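fio sobre dormir mal em hotel, pq passei a semana inteira fora e preciso desabafar

contexto: viajo a trabalho quase toda semana de abril. durmo mal desde sempre. fora de casa, pior

vou jogando aqui conforme lembro, sem ordem 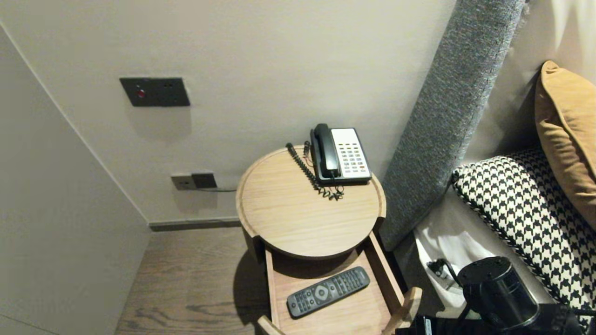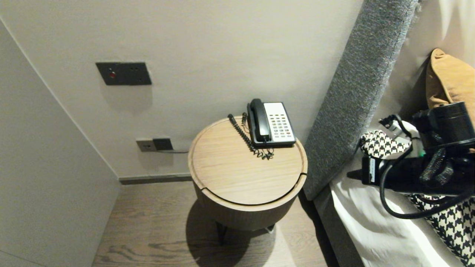

primeira coisa: o celular. eu usava como despertador e esse é o erro, pq vc pega pra botar o alarme e quando vê são duas da manhã e vc tá lendo briga de condomínio de gente que nem conhece. aí larguei. agora peço pra recepção me acordar, no telefone de mesinha mesmo, esse de fio enrolado do lado da cabeceira. liga pra recepção, fala a hora, desliga. o celular vai carregar no banheiro. mudou minha vida, sem exagero (um pouco de exagero)

a ligação de despertar é horrível, aviso. toca alto e vc acorda achando que morreu alguem. mas levanta

2/ cortina. TODA cortina de hotel tem uma fresta no meio. toda. levo prendedor de roupa na mala faz anos. dois resolvem. cabide de calça com presilha tbm serve se esqueceu

3/ ar condicionado. ligo forte quando chego, desligo antes de deitar. dormir com ele em cima da cara = garganta de lixa no dia seguinte e eu tenho que falar o dia todo em reunião

4/ pedir quarto longe do elevador. pedir NA RESERVA e pedir de novo no balcão. em Hevau me botaram colado na máquina de gelo. eu não sabia que gente pegava gelo às quatro da manhã. pega. muita

5/ a Yolandi Masilela, que viaja comigo no projeto, dorme em qualquer lugar. avião, van, cadeira de plástico. perguntei o segredo e ela disse "eu fico cansada". obrigado Yolandi ajudou demais

6/ café. cortei depois do almoço. foi o mais difícil de tudo — reunião às três da tarde sem café é tortura. troquei por chá e fiquei uma semana de mau humor, perguntem pra quem trabalhou comigo

7/ jantar tarde tbm me destrói. cliente adora marcar jantar às nove e meia. eu como uma coisinha às sete e no jantar fico na salada fingindo que sou saudável

8/ alguém vai falar de melatonina. eu sei. conversem com médico de vcs, eu não sou médico, sou um cara cansado na internet

9/ travesseiro. levar a fronha de casa. parece frescura, a minha mãe riu de mim, mas o cheiro conta muito. o travesseiro inteiro eu tentei levar uma vez e paguei bagagem por causa dele. não recomendo

10/ comprei uma máquina de ruído branco da Takwood, custou 800 reais (eu sei) (eu SEI). faz barulho de chuva. funciona? funciona. um ventilador faria a mesma coisa? faria. não me arrependo mas tbm não indico

11/ banho quente uma hora antes, não na hora de deitar. se eu tomo e vou direto pra cama fico suando e olhando pro teto

12/ caderno. essa veio da Oleksandra Hnatiuk, que dava uma oficina de sono na empresa e todo mundo foi pelo lanche. ela falou pra escrever tudo que tá pendente antes de apagar a luz. tudo mesmo, até "comprar pilha". eu achei bobagem e fui pelo lanche tbm. escrevo toda noite agora

o caderno tem coisa absurda. ontem escrevi "responder Romaniuk sobre a nota" e embaixo "pq cachorro boceja". não lembro de ter escrito a segunda

13/ se acordou no meio da noite NÃO olha a hora. eu fazia a conta. "se dormir agora dá quatro horas". "se dormir agora dá três e meia". é a pior matemática que existe

14/ acordou e não voltou em uns vinte minutos? levanta, senta na cadeira, lê uma coisa chata. eu leio manual. já li o da impressora do escritório quase inteiro, em duas línguas

15/ voltar pra casa é outro problema. passo a semana dormindo mais ou menos, chego sexta e quero dormir até meio-dia. aí domingo não durmo e segunda tô um trapo de novo. tô tentando acordar no mesmo horario no fim de semana. falhei nos últimos dois

respondendo quem perguntou: não, pousada em Forkosau não é mais silenciosa. tem galo. o galo começa antes de clarear e não tem recepção pra reclamar do galo

tbm perguntaram de tampão de ouvido: uso o de espuma, mais barato da farmácia. o de silicone me dá coceira. mas com tampão eu fico com medo de não ouvir a ligação da manhã, então só uso em dia que posso acordar sozinho — contraditório, mas é a vida

e gente, máscara de dormir eu acordo com ela no pescoço toda vez. se alguém tem uma que fica no lugar, manda o nome aí

vou parar que são dez e pouco e já devia ter largado isso aqui. celular pro banheiro. depois respondo as dms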